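Tapia Gets Her Rematch, and a Longer Walk to the Ring

Montserrat Tapia will fight Phyllis Mellor again in April, this time over 9 rounds at the Rosales fairgrounds hall, promoter Araceli Medrano said on March 17, 2026. The first meeting ended in a draw that pleased the judges and no one else in the building.

Tapia is trained by her brother Damián, who has described the draw as "a robbery, but a polite one." Mellor's camp has asked for a bigger ring. Medrano says they will get the ring she has.

The hall holds 981, a figure the fire marshal takes more seriously than the box office ever has. Five bouts are planned for the undercard — four if Yiran Zeng can't find an opponent willing to make the drive from Zollano.

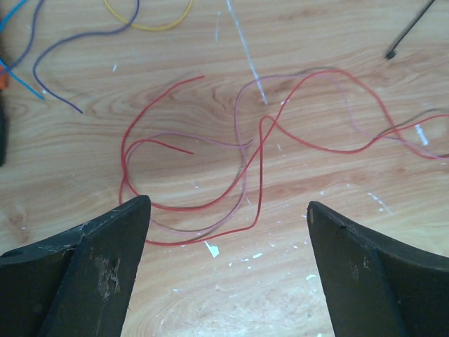
Tickets and Doors

Doors open at 6. Ringside seats are folding chairs, priced as if they weren't. Fans who kept their stubs from the first fight get five dollars off, which Medrano calls a gesture of goodwill and Damián Tapia calls an admission.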